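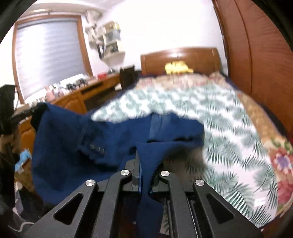 Two grippers, one blue garment and a leafy bedsheet: folding practice on the bed.

Print this page | E-mail this page | 3 comments

The flyer for the Biltero open day at Flastthorpe promised "the factory of tomorrow". The bit I stayed longest at was the maintenance bench, where the hand-held grippers go when they've had enough of other people's laundry.

Each one is a plain enough thing: black linkages, two fingers, a silver cap over every pivot. You squeeze, it pinches, and a camera on the tool records what the fingers got up to. They work in pairs, left hand and right, and out on loan they go to people's homes, where the beds are unmade and the desks look like mine.

The technician told us a gripper comes back after 655 folds or when somebody complains, and the complaint usually wins. First job is lint. It packs in behind the pivots, and the stuff she hooked out with a dental pick would have stuffed a small cushion. Then the caps come off, the pins get a wipe and one drop of oil — one, she said, looking hard at a bloke in our group who'd picked up the bottle.

Finger faces are checked against a steel rule. If light shows between them, the pad is changed, 3 screws a side. Thin cotton finds a worn pad faster than any gauge, apparently, and slides out just as you've got the hem lined up.

I was allowed a go on a freshly serviced pair and a T-shirt. It took me roughly 145 seconds to produce something my mother would have refolded. The left gripper was blamed, tested and cleared.

Tea was in the Tsang annexe, biscuits limited. The bus back to Nellville leaves from the far gate, a fact the flyer kept to itself. Next open day is in January.

Shares: 3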